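Review: Keltetar hand-held gripper, bedroom and linen work

Lamont Home Services has used the Keltetar gripper in its domestic work since June. Staff fold and sort household textiles with it, and the recorded movements are used by Listov to prepare folding routines for robots. This review concerns the tool and its effect on the working day.

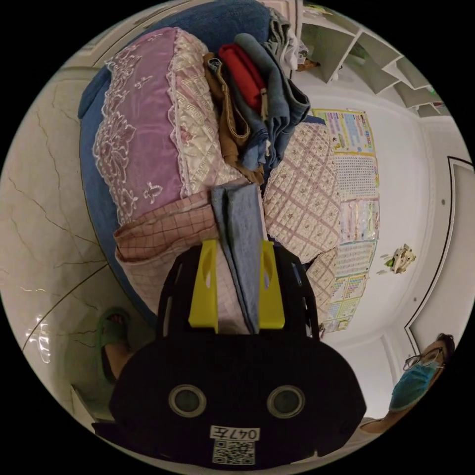

A folded cloth at the gripper's yellow fingers, with quilt and clothing on the bed.

The two fingers hold cotton and thin bedding securely. Quilts are harder and call for a second grip. New users needed 14 shifts to reach a steady pace, and wrist strain was reported by those who worked longer than 30 minutes without a break.

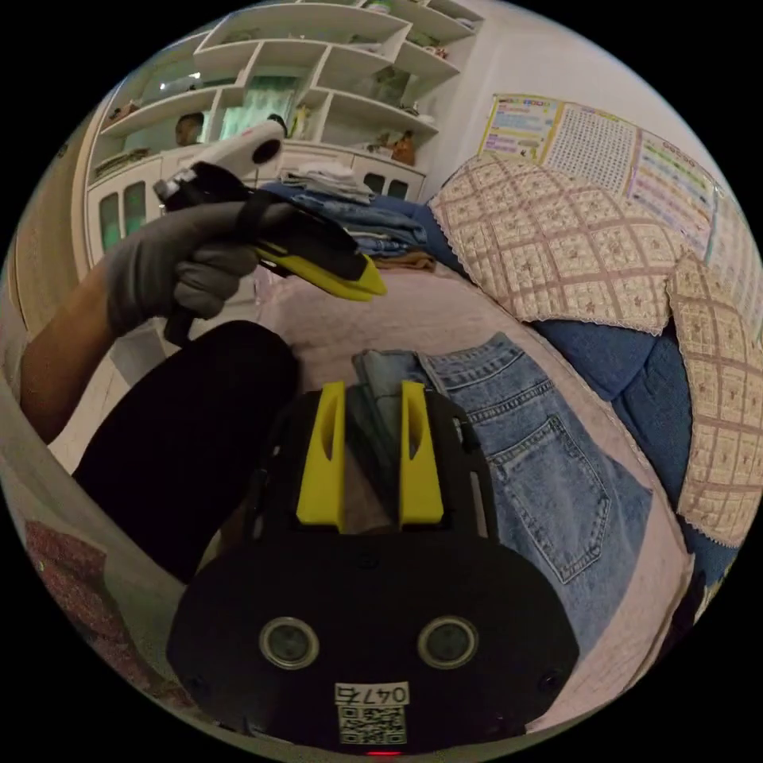 Denim is the most demanding of the everyday items. Waistbands slip if taken at the seam, and staff now begin at the hem. Melina Fragkou, who supervises the work, has asked that slower folding should not count against individual output, and management has agreed in writing.

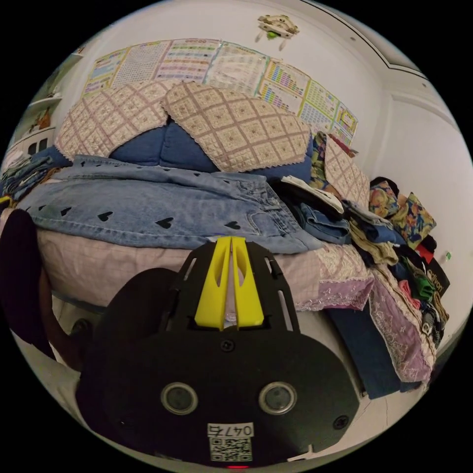
Jeans laid flat on the checked sheet, with more clothing piled to the right.

The tool is recommended for further use. Staff remain concerned about their hours once the routines are in service, and Lamont should settle that question with them before any order is placed.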